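# The Long Table at Bañez

The first thing you learn at a Bañez supper is where to put your coat, and the second is that you will not be sitting next to whoever you came with. Amado Lumanlan sees to that himself, standing at the door in October with a dish towel over one shoulder and steering couples apart so kindly that they are halfway down the room before they notice.

I had driven up on a Sunday, a little late, having missed the turn by the feed store (the sign faces the wrong way if you come from the south), and by the time I sat down the soup was already going around. It was squash, with a good deal of ginger in it, and it came in a pot so heavy that each of us had to half stand to pass it along. My neighbor on the left had been coming for five years. My neighbor on the right had come for the first time that night, and was already being told about the flood.

Supper clubs like this one used to be thick on the ground in our part of the state. My grandmother belonged to two, and kept them strictly separate, as a person might keep two checking accounts. They faded when the mills changed their shifts, and then the church halls got expensive to heat, and for a long stretch if you wanted to eat with strangers you had to go to a wedding. Lumanlan started his with 27 people and a borrowed stove. There are 340 names on the list now, and he draws each month's guests out of a flour tin.

The cooking is mostly his, though the bread belongs to Savvas Michailidis, a retired surveyor who came to the second supper, ate one of the rolls, and asked very politely if he might bring his own next time. He has brought them ever since. They are dark, chewy, a bit sour, and he bakes them overnight so that he can drive over with the windows up and the whole car smelling of crust. "I measured land for most of my life," he told me, tearing one open. "You can't butter it."

Money is a subject they both get around to slowly. A supper costs whatever you leave in the jar, and last year the jar came out $3,248 ahead, which went to a new oven and to fixing the step that everybody trips on. I tripped on it anyway, going out to look at the garden between the fish and the pie - Lumanlan grows his own beans back there, along with a row of marigolds and a fig tree he wraps in old quilts every winter and worries over until spring.

What stays with me, though, is how long people sat. The pie was gone by eight and not one chair moved. Someone at the far end was explaining how to sharpen a mower blade, and somebody else was singing very softly, and the woman on my right, the new one, had her shoes off under the table and was arguing with Michailidis over whether rye flour should be sifted. She thought not. He thought she had better come again next month and see for herself, if her name came out of the tin, and she wrote it down for him twice, on two separate scraps of paper, and folded them both very small.

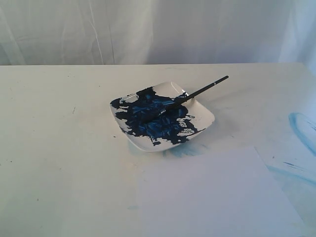
*A square white plate, set at an angle.*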